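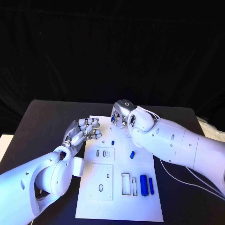
Short fiction

The Clornemer Assembly

The parts list ran to four pages and Rima Rizk had read it twice before the kettle boiled. Plates first, cylinders second. The plates had cut-outs. The cylinders were blue, and the drawing said nothing about why.

"Any order?" said Callum Kershaw.

"Section 2. Lay out all parts on the white board before joining any. Leave a gap between parts."

"How big a gap?"

"It says a gap."

He wrote "gap, unspecified" in the margin. The job number was 2128. The customer was Abou Jaoude, of Trellville, who had sent the drawing in May with a deposit of 400 and a covering note of one line: to be assembled as my father assembled it.

The father had left no assembled example. He had left the drawing, which was neat, and a notebook, which was damp-stained and mostly concerned tides. Rima had gone through the notebook at the bench over several evenings. On page 115 she found the word Clornemer, underlined, and beneath it a column of clearances in millimetres. The column agreed with the drawing in every row except the last.

"Which do we work to?" said Callum.

"The drawing is signed."

"The notebook is later."

She checked. The notebook was later. She put a slip of paper in at the page and moved the lamp.

The black curtain behind the table had been her idea. Against the old wall, which was cream, the edges of the plates were hard to judge, and Callum had twice read a cut-out as deeper than it was. With the curtain drawn he made no such errors. He disliked it all the same. He said it was like working in front of a theatre that had not opened.

They dry-fitted the first pair at twenty past three. The cylinder entered the plate, turned, and stopped where the drawing said it would stop. Callum recorded the angle. The second pair did the same. The third, which was the last row, went in to the signed figure and stood slightly proud.

"Take it to the notebook figure," said Rima.

"That means removing material."

"Yes."

"Which we can't put back."

She telephoned Trellville. The line rang for some time before a man answered and gave his name as Arik. Abou Jaoude was out on the water. Could he take a message?

"Ask him whether his father ever corrected a signed drawing," said Rima.

There was a pause on the line, and the sound of a drawer.

"He never signed one until it was wrong," said Arik. "Do you want the other notebook?"

Callum had already put down the file. Rima asked for the postal rate, wrote it under the job number, and said that they did.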